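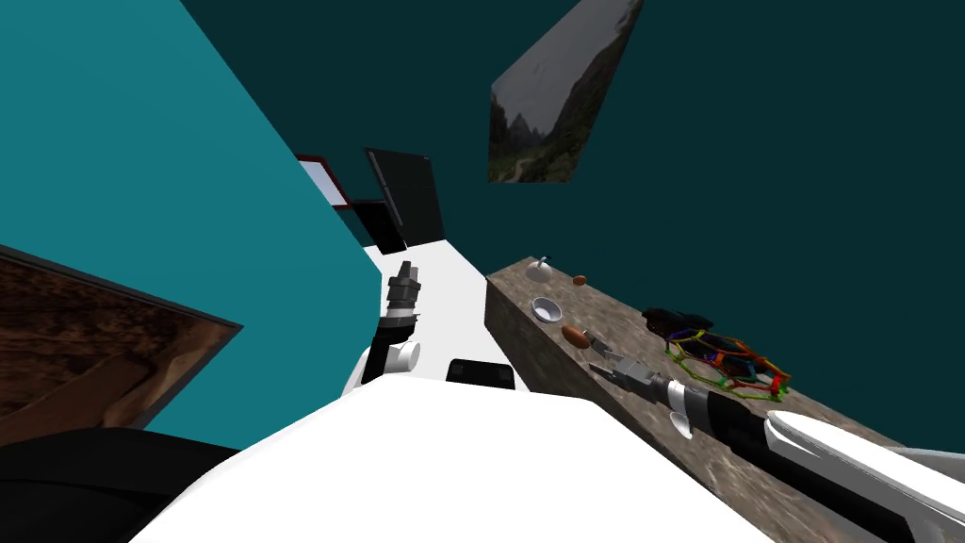

The simulated kitchen, with the right gripper open over the worktop near the bowl.

Sayce workshop takes up the back half of a former bakery, and for the past year one bench has belonged to a kitchen robot called Tirnance. It has two arms, a gripper on each and a white body, and it is being built in the evenings by members who share the rent and the tools. Most of the work so far has been done on a screen.

The group drew the robot first and then drew a room to put it in. There is a stone worktop, teal walls and a few pictures hung up to give the place some edges. On the worktop are things the robot might be asked to move: a white bowl, some small brown items, and a model made of coloured rings, which is the hardest of them to pick up. A gripper finger can go through a ring and come out holding nothing, or it can catch two at once and drag the whole thing along the stone.

The simulation runs on a second-hand desktop computer bought with the first month's subscriptions. A batch is 3000 attempts at one grasp, left going overnight. In the last batch before Christmas the arm was set to lift the bowl by its rim, and 1741 attempts ended with the bowl off the worktop. The same batch run in November managed 967. Between the two, the members changed the angle of the wrist and slowed the last part of the approach. Nothing else was touched.

The real arms are further behind. One is bolted to the bench and moves at the shoulder and elbow. The other is in a crate, waiting for a bearing. The joints are printed in the workshop and fitted with Keretti motors, which are heavier than the members wanted but cheap enough to replace when one burns out. More than 3 have.

Wiring has been the slow job. The first loom ran outside the forearm and snagged whenever the wrist turned. The new one runs through the middle, so the forearm has to come apart each time a connector works loose. A cover with a hatch has been printed and doesn't yet fit.

Control software comes from Purnance, an older project at the same workshop that steered a plotter. Much of it has been rewritten, though the menus still ask for a paper size at start-up.

The second arm should be on the bench by spring. The first thing it will be given is a bowl.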